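Why I stopped trusting my own success rate

Jun 22, 2019

So I finally got the Brorau results into a shape I'm not embarrassed by, and a few of you asked for the longer version after my whinge last month. Grab a cuppa, it's a bit of a ramble.

Quick recap for anyone who's wandered in from the bread posts: Brorau is my name for the policy I've been training for my thesis. It takes the wrist camera view plus a typed instruction, and spits out small gripper motions until it reckons it's done. The instructions are short and deliberately boring. "Push the yellow block to the orange button." "Press the blue button." That sort of thing. The baseline I compare it against is Katura, which is the older model from our group and a perfectly decent piece of work (I wrote a chunk of it, so I would say that).

Back in the autumn I was getting lovely numbers. Suspiciously lovely. I'd give it an instruction, it would trundle off and do the thing, I'd tick a box and go get lunch. Then Esther Khaemba sat in on a session, watched a few runs and asked what would happen if I gave it the wrong instruction. I said what do you mean, wrong? She said, well, ask for the thing it isn't already pointing at.

Oh dear.
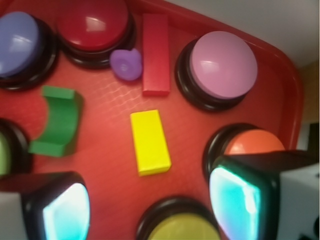
My whole problem is with language, and whether the model is using it at all. If the only thing you ever ask for is the thing nearest the gripper, a policy can ignore every word and still look brilliant. Take a layout with the yellow block and the yellow button both lying between the open fingers. Ask for "yellow" anything there and you've learnt next to nothing! Ask for the red block instead, further up the tray between the red button and the pink one, and now the words have to do some work. Colour makes it nastier again, seeing as that block is red on a red tray, and the green one is curved like a little arch, so "the green block" and "the curved block" ought to get you the same behaviour. With Katura they mostly didn't.

What I ended up doing is pretty simple and I'm a bit cross I didn't start there. For every starting layout I write two instructions. One is the easy one, where the target is whatever the arm would drift towards if you gave it no words at all. (You can measure that, by the way. Feed it an empty string and see where it goes. It's a bit eerie to watch.) The other is the contrary one, with a target somewhere else entirely. A layout only counts as a pass if the policy gets both. I called this paired scoring in the draft and then discovered that Grigaitė, the evaluation toolkit we all use, has had an option for it sitting there the whole time under a name I'd never have searched for. Anyway.

I did 130 layouts, which took ages, because each one has to be put back by hand between the two instructions so it's a fair comparison. I use a printed overlay and a lot of muttering. If I bumped anything while resetting I threw the whole pair out and started it again.

On the easy instructions alone, you can hardly tell Brorau and Katura apart. I'd have happily written a paper saying they were equally good. On the paired score Katura fell in a heap. Brorau dropped too, just not nearly as far, and the gap held up when I swapped in rewordings that neither model had seen in training.

The bit I think is responsible is the training trick, where I take a recorded demonstration and pair it with an instruction for a different object, then teach the model that those two don't belong together. It's cheap, it needs no new data, and it seems to force the thing to read. I say "seems" on purpose. I've run 2 ablations so far and one of them is murky. Taking the mismatched pairs out brings most of the bad behaviour back, good. Taking out half of them does almost nothing, which I can't explain, and I've looked at it for long enough that I've stopped seeing it.

What still goes wrong: words for shape. It's fine on colour, and it's okay on simple left and right, but ask by shape alone and it gets dithery, hovering over one object and then another. I think the training instructions lean on colour so heavily that it never had a reason to learn anything else. The fix might be as dull as rewriting a heap of labels, so that's my July sorted.

I'm also moving everything across to the Cleltura format before I release the layouts, so if you've been emailing me for them, sorry, hang in there. Start with the empty string test on your own model in the meantime, and let me know in the comments where it wanders off to.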